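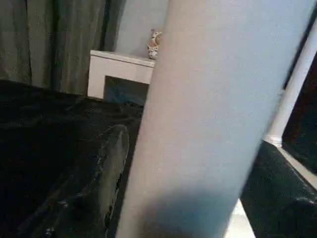

Green curtain, top left. Lighter along the ridges of the pleats, much deeper in the recesses.

22 February 2018
Maritza Puma, dye bench notes

Olive again, and this time I think I'm getting somewhere! Picking up from the weld bath that went so pale last time. I had blamed the weld, then the alum, then the wool. Now I'm fairly sure it was our water. Bukulside water is soft, and weld likes chalk. I stirred a pinch into the small test pot before anything else today and the yellow jumped. You could see it happen in the spoon.

So, the main pot. 60 grams of dried weld from the Larnar sack, chopped (kitchen scissors, my thumb is sore), soaked overnight in the enamel pot with the chipped lid. Brought it up slowly and kept it well under a simmer for around two hours. The last time I let it boil while I was on the phone and it went brown and sad, so I stayed put and wound skeins. Strained through the old pillowcase. Smell is somewhere between boiled cabbage and a hay barn. I don't mind it. Opinions differ.

Wool first. The Urrego two-ply, mordanted with alum on the usual recipe and left damp in a bag since yesterday. It went in evenly with no fuss and came out a loud, clean lemon, brighter than anything on the sample wall. I nearly stopped there. If anyone wants a yellow for the striped blankets, this is the one, and please don't put iron anywhere near it.

Then iron. I made up the solution in the jar with the red tape (that jar is ONLY for iron, I have relabeled it, whoever had turmeric in it please find another). I used far less than the old Jarkham sheet says. That sheet has you adding iron straight to the dye pot, and I think that's where our muddy khakis came from. A separate pot of warm water with a little iron in it gives you so much more control. Dip, lift, look, dip again. The yellow slides over to green by way of a sort of mustard, and it's fast - seconds at the start, then it slows down and you can take your time choosing.

Pulled the first skein early and got a young, mossy green. Left the second in until it was properly dark olive, then rinsed until the water ran clear. Both are on the rack over the sink. Wet wool lies about its color, so no final verdict until they've dried.

Cotton was the harder part. The sateen needs its tannin step or the alum just won't hold, and I skipped it on one strip to see how bad it would be. Very bad. It looks like weak tea was spilled on it. The strip with tannin took the color nicely, duller than the wool but with a grayness I like a lot. The tannin also reacts with the iron by itself, so you go dark sooner than you expect. Halve the dipping time at least.

Something I want to try properly: judging greens on folded cloth. We always pin the samples flat, and a flat olive can look like nothing much. Gather the same piece into pleats and you get a whole range out of it, light on top of the folds and nearly black-green down inside. I bunched up the cotton strip in my fist and it looked like a different fabric. For anything that's going to hang, I'd like us to make the sample wide enough to pleat and clip it up by the window before deciding.

Also for the next round:

- Leave the exhaust bath alone, it's in the lidded bucket, and I want to see what the tail end does on silk.
- Light test. Half of each skein under card on the south sill, and check in September. Weld is supposed to be good but I want to know about ours.
- Order chalk. We are scraping the bottom of the tin.
- Indigo over weld on two small skeins, to set beside the iron greens. I expect it to be much brighter and bluer, maybe too cheerful for the blankets.
- Wash the pillowcase by itself!!

One worry. The dark skein feels a touch harsher than the other one. Iron does that to wool and I may have been greedy. I'll soak it with a bit of wool wash and feel it again when it's dry. If it's still scratchy I'd go for the mid shade and get the depth from a stronger weld bath.

Rack is dripping on the floor by the drain, mind your socks.

Recent entries
Weld, pale again
Cleaning the copper pot
Walnut hulls on Urrego two-ply
Onion skins: why so orange?
Larnar sack, notes on storage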